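4.2 Getting the planner to let go of a bad grasp

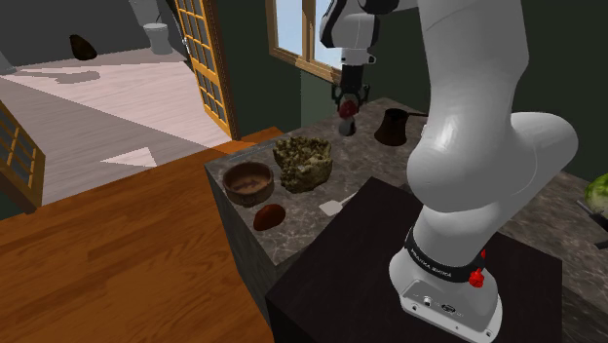
Figure 3: The simulated kitchen used in all the planner experiments, with the arm over the far end of the marble counter and a small red object at the gripper.

I'll be upfront that this part of the system is the one we rewrote the most. The perception side (Section 3) came together fast, and the low-level controller is more or less the stock joint impedance controller with our own gains. But the piece in the middle, the bit that decides whether a grasp is worth continuing or should be dropped and replanned, ate most of a winter. Jade Stockdale wrote the first version in February and I'm pretty sure she has forgiven me for what I did to it afterward.

So, the setup. Genstead is our task planner, and it hands out short skill calls like "pick" or "place" with an object ID and a target region. Kettani sits under it and turns each call into a trajectory. In the old design, Kettani would run the whole trajectory and report back one bit at the end: worked or didn't. That's fine on an empty table! It's much less fine on a counter like the one in Figure 3, where the thing you want can be right up against something you don't want. Look at the small gray object just under the gripper. The red one is partly over it in this view, and from most of our virtual camera positions the segmentation wants to merge the two into a single blob. If the merge happens halfway through the approach, the target's estimated center jumps, the trajectory gets stale, and the planner hears nothing until it's all over.

The fix is a monitor that runs alongside the trajectory and keeps its own belief about the target. We call it the grasp watcher in the code, and I'll call it that here too. At every control tick it takes three inputs: the fingertip gap, the latest object pose with its covariance, and the pose we assumed at planning time. From those it computes a mismatch score. When the score stays over a threshold for 4 ticks in a row, the watcher raises an interrupt, Kettani brings the arm to a smooth stop, and Genstead gets back a reason code along with the updated scene. We tried interrupting on a single tick first, and the arm got so jumpy that it would barely finish an approach. Longer windows felt safe but let the fingers close on the wrong thing.

Reason codes turned out to matter more than I would have guessed. There are only two that the planner treats differently. "Target moved" means keep the same grasp type and just replan the path. "Target ambiguous" means back off along the approach direction, take another look from a second viewpoint, and only then pick a grasp again. Hamisi Lyimo argued for a third code covering reachability, and we had it in there for a while, but the motion planner already rejects those cases before the arm starts moving, so it almost never fired.

Scene generation uses Jivelwood, our layout sampler. It keeps the room, the counters and the arm's pedestal fixed and shuffles what's on the marble: pots, bowls, utensils, produce, plus a few lumpy shapes that we added on purpose to annoy the collision checker. The big olive and tan one in the middle of Figure 3 is one of those. Its surface is so uneven that a convex hull swallows a lot of free space, and the first planner kept taking silly high detours to get over it. We switched that class to a convex decomposition and the detours went away, at the cost of slower collision queries (see the timing discussion in Section 5).

We ran 556 pick attempts in sampled layouts with the watcher turned on. The arm ended up holding the requested object in 92 percent of them. The failures are a mixed bag, but the biggest group is still the ambiguous case, where the second look doesn't separate the two objects any better than the first one did. Picking the second viewpoint is currently pretty dumb: we rotate around the target by a fixed angle and hope. A proper next-best-view step would probably help, and the hooks for it are already in the Udbridge interface, which passes camera poses between the simulator and the perception node.

One more practical note for anyone reusing this. The mismatch threshold is sensitive to how you scale the covariance, and our perception node reports position in meters and rotation in radians. If yours uses anything else, retune the threshold before you trust a single interrupt. We lost a good chunk of time to exactly that after a refactor, and the logs looked perfectly healthy the whole way through. The default values are listed with the other watcher parameters in Appendix B.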